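Home & Habits

The drawer that ate Sunday

Every household has one drawer that refuses to shut. Ours holds 22 dead biros, the key to a shed we no longer own and a takeaway menu from Koutsoukos, which closed in March.

Angeliki Tzanetos clears other people's drawers for a living. She charges by the hour and does not laugh at what she finds, though I watched her closely. "Tip it all out," she told me. "Then go and have your tea." I had two cups and came back to find it had not improved.

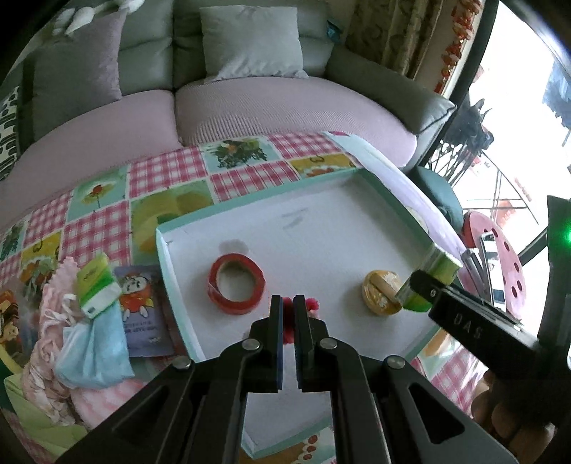 Red tape, in a tray with a mint-green rim.

Her rule is that small things want shallow homes. Anything deep becomes a pond, and batteries sink. She gave me six piles to sort into, and by four o'clock I had a seventh, labelled "Ask Prodromos". Prodromos has not been asked. He would only want the shed key.

The drawer now shuts if you lean on it. The biros are in the one beneath.

Words: Jonalyn Macaraeg

More from Home & Habits
In defence of the ugly lamp
Who keeps buying us candles?
A weekend without the big light

© Treteren Magazine | Contact us | Back to top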